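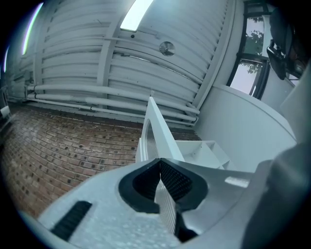 Slide 1. Ribbed ceiling, long rectangular light and the two pipe runs.

Good morning, and welcome to the Lustadik session on shared study rooms. My remarks concern the fit-out at Brorulholm, completed in October, and what it may offer other centres.

I begin overhead. The ceiling panels and beams were all painted the same white. The pipes were left exposed and kept in view for servicing. Boxing them in was priced by Bielecka and declined. (Pause for questions on cost.)

The brick was left red. Members asked for some colour, and the white furniture sits well against it.
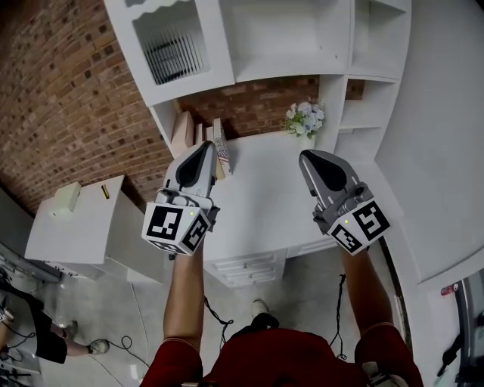

Slide 2. Built-in desk and hutch, with books and artificial flowers.

The desk, drawers and shelving form one unit. Please note the shallow drawers, suited to paper and pens, and the narrow cubbies on the right of the hutch. Books stand toward the back of the desktop, leaving the front for writing. The small white cabinet by the brick wall is for items in daily use.

Hullari recommends clearing desktops every 3 weeks. The joinery allowance was $500 per bay. Handouts are at the door; 80 copies were printed.

Next slide: storage policy.

Filed under: Talks & Presentations | Interiors | Shared Spaces

Comments (3)

deskbound: Are the flowers dusted or washed? Ours go grey by spring.

M. in facilities: Would have liked the Bielecka quote included.

tealeaf80: Lovely brick. Please post the storage slides too!

Contact the Lustadik office | © 2019 Lustadik | Back to top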